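Kitchens & Baths > Countertops and Surfaces > Raised bar or one level? Being pushed toward the raised bar

23 replies

tallgrass_ranch
Original poster

We are redoing an L-shaped kitchen and the designer at Brostivar wants a raised bar along the long leg, in dark wood, with the work surface a step down behind it. Her pitch is that it hides the dirty dishes from the living room. My pitch back was that I could wash the dishes. She did not laugh.

The quote for the bar top alone is 40 percent of what the rest of the counters cost put together. That is for one narrow strip of walnut, plus the half wall under it, plus "finish detailing," whatever that covers. I have asked twice and got two different answers.

Has anyone lived with one of these for more than a year and still liked it? I don't need to hear from people who got theirs last month.

pinhook

Had one for 6 years in the last house. It collected mail. We ate at it for the first summer and then went back to the table like normal people. When we sold, the buyers' agent told us it "dated" the kitchen, and I saw later they had ripped it out.

One level. Save your money.

dovetail_dan

Going to disagree with pinhook. We have a raised bar and use it every morning. If your outlets are on the kitchen side of the half wall you gain a lot, because you can plug in a mixer without a cord hanging off an island. With a flat counter you end up with pop-up outlets, and those are junk.

The wood matters more than the height. Ours is oiled and I redo it in June. Takes an afternoon.

tallgrass_ranch
Original poster

Oiled is what I'm worried about. The designer says the Storholm finish "never needs attention." I have owned wood before. Has anyone seen that hold up, or is it a brochure thing?

gravelpit

Brochure thing. I don't know that finish in particular, but I have been promised "never" by three different outfits and I have three different sets of rings to show for it. Ask them to put it in writing and watch how fast "never" turns into "under normal household use."

Also ask what they say about vinegar. And then put vinegar on a sample.

dovetail_dan

Some of the hard finishes are pretty good now. You can't spot fix them, that's the catch. Scratch an oiled top and you sand that bit and wipe more oil on. Scratch a hard finish and you're doing the whole board.

marsh_hen

Whatever you do, check the stool height before anyone cuts anything. Bar stools and counter stools are different heights and the store labels are no help. I ordered a pair from Sakar listed as "bar/counter," which is not a height, it is two heights with a slash. Knees jammed up under the top. They took them back but kept 224 dollars between shipping and restocking, and I am still sore over it.

Measure from the floor to the underside of the counter, not the top. Then take off enough for your legs. Sit on something in the store and have someone hold a tape measure. You will look silly and it will be worth it.

pinhook

Restocking fee on something that was labeled wrong? I'd have fought that.

marsh_hen

I did fight it. That was the number after fighting.

tallgrass_ranch
Original poster

OK, noted on the stools. She has them drawn in as thin metal ones with a low curved back. I asked if a grown adult could sit on one through a whole dinner and she said they're "more of a perch." I'm not spending this kind of money on a perch.

gravelpit

Low backs are for looks. They hit you right where you don't want it. Get full backs or get none at all so they slide under out of the way.

kettle_and_coal

Have you got the overhang on the drawing? That's what sank ours. Ours was drawn at what looked like plenty and once the half wall was framed and the panel went on, we'd lost a good bit of it. Nobody can sit facing forward. Everyone sits sideways like they're riding a horse in a long dress.

Sutter did the install and they were fine, I should say. They built what was on the paper. The paper was wrong.

dovetail_dan

Agree on overhang. Also ask how it's being held up. If it sticks out far there should be brackets, and the brackets are what you bang your knees on, so ask where they go.

tallgrass_ranch
Original poster

No overhang number on anything I've been sent. I've got 4 sheets of drawings and the only measurement on the bar is its length. I'm going to ask for that tonight.

kettle_and_coal

Don't sign until you have it.

hollowbrook

Devil's advocate, since this thread is getting gloomy. Raised bars are great with small kids. Ours eat breakfast up there while I'm at the stove, and they can't reach over and grab a knife off the cutting board because there's a drop between us. Yes it's narrow. A plate, a cup, the salt and pepper, and you're out of room. For a kid's breakfast that's all you need.

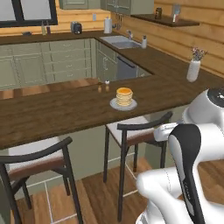
I'll give the other side of it too. Syrup finds the seam where the wood meets the wall on the low side, and I'm in there with a toothpick more than I'd like. And I wouldn't host a dinner at it. Everyone sits in a row looking at the cook, and I can't stand being looked at when I cook.

pinhook

So it's good for breakfast, for people under ten. I rest my case.

hollowbrook

I have people under ten. That's who lives here!

tallgrass_ranch
Original poster

We don't have kids at home, so the knife thing doesn't move me much, but I appreciate hearing from someone who likes theirs and will admit to the toothpick.

Update on the drawings. She got back to me at 9 p.m. with an overhang number, and then a second email with a smaller number, "to allow for the panel." So kettle_and_coal was right on the money. I asked her to price it flat, one level, same material as the rest. Still waiting on that one. The bar quote came back in an hour, for comparison.

gravelpit

Funny how that works.

dovetail_dan

I still say get a sample of the wood and live with it for a couple of weeks before you give up on it. Leave a wet glass on it overnight. If it survives, you have your answer on the finish, and then you're only deciding on height.

tallgrass_ranch
Original poster

Fair. Sample requested. They want a deposit for the sample.

marsh_hen

Get the refund terms for the deposit in writing.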